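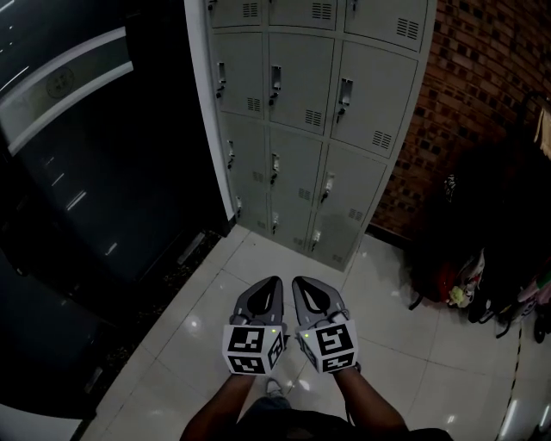

Teaching a robot arm to open a door normally means putting the robot arm in front of the door. A group at the robotics firm Toria has reported results from a method that leaves the robot in the lab and sends a person out with a pair of hand-held grippers. The two tools are close to identical, each with a grey plastic body and two curved fingers that taper to rounded tips, and each carries a white cube with black-and-white square markers on its faces. Software reads the markers in the recorded video and works out where each gripper was and how it was turned. Those movements are then used to train a controller for a two-armed robot fitted with fingers of the same shape.

The report, released on 2018-06-20, covers a set of 3225 recordings made by people opening, closing and emptying small storage compartments. Tall metal lockers with small doors made up much of the work. Beatrice Khaemba, who leads the project, said lockers had been chosen for the awkwardness of their latches.

"The door is thin, the latch is small and you have to pull at the right angle," she said. "A person holding the gripper finds that out in a second or two and adjusts. We wanted the adjustment in the data."

Of the recordings, 844 were set aside after checking. Most of these were lost when one marker cube hid the other from the camera for too long, which made the position of the hidden gripper unreliable. Godfrey Chege, who wrote the tracking software, said the group now asks people to keep their wrists turned slightly outwards when both hands are working close together. The change was made in February and the share of rejected recordings has fallen, though the report does not give a separate figure for the later sessions.

The controller, called Simiyu, was tested on a robot at the firm's workshop in Dredine. It was given 40 attempts at a locker of a type that did not appear in the training recordings. It opened the door in 31 of them. A second controller, trained only on movements recorded by steering the robot directly, opened the door in 19. The people steering the robot had been given the same number of working hours as those using the grippers, and produced far fewer recordings in that time.

Failures were mainly of one kind. The fingers closed on the latch but slipped off when the arm began to pull. Upendo Mfinanga, who ran the tests, said the grippers have no sensor for how hard the person is squeezing, so the robot has to pull with a fixed grip. A version that measures finger force is being built.

Fotis Makris, an engineer at the parts supplier Skarico who was not part of the study, said the comparison was fair but small. He would like to see the test repeated with worn locks and doors that stick.

Reflections are a further problem. Shiny floors and bright ceiling lights can wash out the edges of the markers, and the report lists glare as the second most common reason for a recording being rejected. Chege said a matt coating for the cubes had been tried on 5 pairs of grippers and would be used on all new ones.

The group plans to release the tracking software first and the recordings later, once faces and name labels have been removed from the video.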